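Print
E-mail this page

Fivach Planner – Frequently Asked Questions

Applies to planner release 5 and the matching Costello driver package. Questions about hardware repair go to the arm vendor.

What does the planner do, and what does it leave to the controller?

The planner takes a goal pose for one or both wrists and returns a timed joint trajectory. The controller tracks that trajectory and closes the loop on joint position. Finger commands travel on a separate channel and are not part of the trajectory. If you want the fingers to close at a given point along the path, attach an event marker to that waypoint and the driver will fire it.

Can I plan for one arm while the other holds still?

Yes. Set the idle arm to "hold" in the request. The planner treats it as a fixed obstacle at its last reported joint angles. Do not set it to "ignore" unless the arm is physically out of reach – "ignore" removes it from the collision model completely.

Why does a two-arm request fail when each arm plans fine alone?

Most often the two wrist paths cross in the middle of the workspace and the default time budget runs out before the planner finds an ordering. Raise the budget, or split the request and give one arm priority. The failure log lists the link pair that was in contact when the search stopped. Pairs that include a forearm usually mean the elbow preference is set wrong for that side.

How are cables handled?

Poorly, in release 4 and earlier. Cables were left out of the model and users were told to add a padding sphere at the wrist. Release 5 adds a cable allowance: a swept volume from the wrist back to an anchor point you define. It is a rough shape and does not simulate slack. Limit wrist roll as well, or the planner will happily wind the cable around the forearm over several moves.
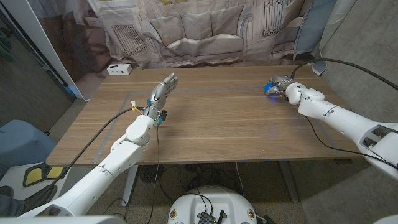 The allowance is set per arm in the file cables.yaml. Measure the anchor with the arm in its home pose and enter the offset in the base coordinate system. Entering it in the wrist coordinate system is the most common mistake we see in support requests, and the loader does not catch it.

How do I define the work area?

As a polygon on the table plane, listed corner by corner. Goals outside the polygon are rejected before planning starts. The polygon limits the goals only; the arms may still pass outside it on the way. To limit the path too, turn on the "strict" flag and expect longer planning times.

The hand camera reports a held object, but the planner does not attach it. Why?

Attachment needs two signals: an object label from perception and a finger position below the closing threshold. Small or soft objects can let the fingers close past the lower limit, and the driver then reads the hand as empty. Lower the limit for that object class. The default values were tuned by Sorcha Conneely on rigid blocks and are too strict for anything that compresses.

What does error 3466 mean?

The trajectory was accepted but the first waypoint did not match the measured joint state. Something moved between planning and execution. Request a new plan from the current state.

And error 1169?

Clock drift between the planner host and the controller. Check the time sync service on both machines, then restart the driver. Restarting the planner alone has no effect.

Is the Zovance simulator still supported?

For replay only. Recorded trajectories load and run, but contact results should not be used to set grip thresholds. The plugin will be removed in the release planned for October.

Where do I send logs?

Upload the full session folder through the Fleston support portal. Include cables.yaml and the failure log. Requests about the cable allowance are handled by Yaneth Correa.

Print
E-mail this page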